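Lesego Zulu
Spent the evening on the small oval table and what lives on it. Short thread, mostly about chopsticks.

1/ When we moved to Lastwood I had one drawer for every utensil in the house. Chopsticks went in with the spatulas and I could never find 2 that matched.

2/ So now they get sorted on the table. Plain wooden ones lie side by side, tips the same way. Anything warped or split goes in the trash. 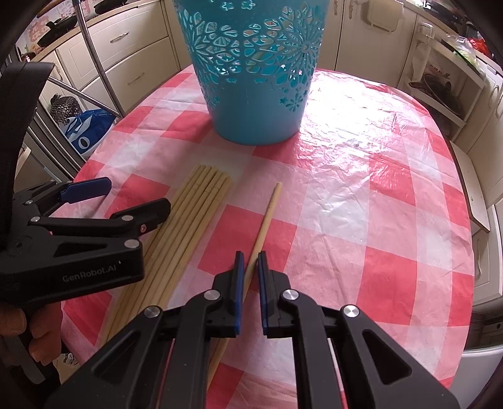 3/ I kept 11 pairs. More than that and they just sit there.

4/ Plastic tablecloth stays on all year. Pink-red and white checks, wipes down with a damp rag. It creases when it's been folded - I've stopped fighting that.

5/ Wei asked about the turquoise basket. It's plastic with flowers and stars cut through the sides. I don't remember the store, sorry.

6/ Spoons are next. There are a lot of spoons - probably a March job.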